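Trano Wrist Kit for Two-Finger Grippers

Product number 978
In stock at the Clernow warehouse

Overview

The Trano Wrist Kit is a camera and fingertip set for parallel grippers. It was first sold in 2021 and is now in its second version. The kit bolts between the arm flange and the gripper body and carries one small color camera, aimed down the centerline between the fingers. It works with the Nyanda and Kakeck controllers and with most arms that use a standard round flange.

Most customers buy it to compare fingertips on the same arm without moving the camera. Changing fingers takes two screws per side. The camera mount stays where it is, so calibration carries over from one set to the next.

What is in the box

Camera housing with lens cap
Flange adapter, black
Broad tapered fingertips, one pair
Narrow fingertips, one pair
Cable, 5 m, with strain relief
Hex key and screws
Printed setup card

Fingertips

The broad fingertips are matte black with angled sides and tapered ends. They are the better choice for general tabletop work and for long thin parts such as sticks, rods and handles, where you want the camera to see the part and both tips together.

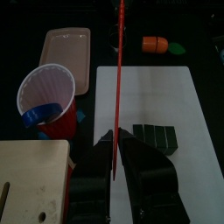

The narrow pair is meant for tight spaces and small parts. It has less contact area, so long parts tend to swing more when the arm stops. If you are running both pairs on the same task, set the closing force again after each change. The value that suits the broad pair is usually too high for the narrow one.

Both pairs accept stick-on rubber pads, sold separately. Pads add a little thickness on each side, and the closed position should be zeroed again after they are fitted.

Camera view

The lens has a fixed focus set for close work. Fingertips and anything held in them stay sharp, and objects at the edges of the view go soft. Exposure is automatic by default. We suggest locking it when you compare runs, as a dark tabletop and a pale wall will push it in opposite directions.

A tool longer than a hand will run well past the fingertips, and its far end can be hard to place in depth from the wrist camera alone. For hooking and hanging tasks we recommend a second, fixed camera from the side. The Nyanda controller has an input for one. The Kakeck needs the add-on board. 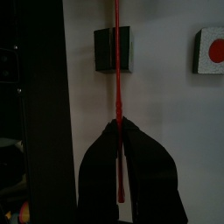 Wrist camera view: red rod with a black fabric strap draped over it.

Specifications

Weight of camera and adapter: 368 g
Cable length: 5 m
Mounting: round flange, four bolts
Finger change: two screws per side
Controllers: Nyanda, Kakeck
Color: black

Fitting notes

Route the cable along the outside of the forearm and leave a loop at the wrist. A cable that is tight at full rotation will pull the housing out of line, and the first sign is usually a slow drift in the picks — check this before you calibrate again.

Enter the added weight in the arm settings before the first move. Arms with a low payload limit may need a slower speed profile with the kit fitted.

Returns and spares

Fingertips are sold in pairs and can be ordered under the same product number with the suffix B for broad or N for narrow. Unused kits can be returned to Clernow in the original box. Fingertips that have been drilled or filed cannot be returned. The version one adapter does not fit the version two housing.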